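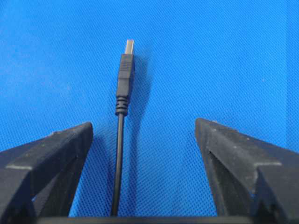 USB-A end of one of the black cords, on the blue mesh.

**Thread: Sorting a drawer of black USB cables, what do you keep?**

**ovance_drawers** wrote:

I'm going through the cable drawer in my home office and I've hit the part where everything is a black cord with a USB-A plug on it. The one in the photo has a boxy plug, a ribbed strain relief and a thin round cord. I have a whole pile that could pass for it at a glance.

So far I've been sorting by the other end. Micro-USB in one bag, mini-USB in another, printer cables in a shoebox. That works until I get to the ones I can't match to a device. I don't know if I should keep spares of each type or let them go.

Two questions. How many of each do you keep? And do you label at the plug or in the middle of the cord?

---

**flatpack36** wrote:

Two of each type, and the rest go to e-waste. I did this last June and haven't missed a single one.

Label near the plug. If the label is in the middle you have to unroll the thing to read it.

---

**mesh_and_bins** wrote:

Disagree on labeling right at the plug. If you put tape over the ribbed part it stops bending the way it should, and that part is there so the cord doesn't kink where it meets the plug. Leave it clear and put the flag a couple of inches down the cord.

I use the Zellby write-on flags. They fold over the cord and stick to themselves. Thin cords are a little annoying because the flag spins, but you can still read it.

---

**kbd_1093** wrote:

Before you throw anything out, check whether it carries data. Some of the cheap ones only charge. Plug it into a computer with a phone on the other end and see if the phone shows up. If it doesn't, write CHARGE on the flag. I lost an evening to this once trying to move files off an old camera. I swapped the camera battery, restarted the computer, tried every port, and it was the cable.

---

**ovance_drawers** wrote:

Good point about the data. I tested the micro-USB bag this morning and four of them are charge only. They all look the same as the good ones from the outside.

I'm not sure about keeping only two. There are four people in this house and cords walk off.

---

**flatpack36** wrote:

Then they'll walk off no matter how many you keep. Put two in the drawer and give each person their own.

---

**hall_closet_hal** wrote:

I'm with the original poster. I kept two of each and ran out of micro-USB in a few months. Bike light, headlamp, my wife's e-reader, the speaker in the garage. People talk like micro-USB is gone but I still own plenty of stuff that needs it. Mini-USB I would cut down to one.

For storage I use a Hendriks parts cabinet, the kind with small clear drawers. One type per drawer. Coil each cord around your hand, one hook-and-loop tie, done. Don't wrap them tight around the plug. That's how the cord goes bad at the end.

---

**mesh_and_bins** wrote:

The small drawers are too small for anything over six feet, at least in the one I had. I went to zippered mesh pouches from Ulska. You can see what's in them and they stand up like files in a bigger drawer. Long cables get their own pouch.

---

**hall_closet_hal** wrote:

Long ones go on a hook inside the closet door. I wouldn't put them in a drawer anyway.

---

**kbd_1093** wrote:

Pouches are fine until somebody puts one cord back in the wrong one. With drawers I can spot it faster. Maybe that's just me.

Also look at the metal part of the plug before you keep a cable. If the shell is bent or the cord is split near the plug, toss it. I don't bother with electrical tape anymore.

---

**ovance_drawers** wrote:

Update, 27 January 2024. The plan I went with:

- Micro-USB: kept six, all tested for data
- Mini-USB: kept one
- Printer cables: kept two
- Charge-only cords: one bag, marked CHARGE
- Anything split or bent: e-waste box

Flags are on the cord below the ribbed part. I used masking tape for now and will get real flags if it peels. Everything is in pouches, but the cheap kind I already had from packing for trips.

The drawer closes now. I still have a few with ends I don't recognize, and I'll post those in a separate thread.

---

**flatpack36** wrote:

Six is too many, but it's your drawer.

---

**hall_closet_hal** wrote:

Six is fine. Post the odd ones. If there's a wide flat plug with a notch in it, it could be for an old music player, and I'd be glad to take it off your hands.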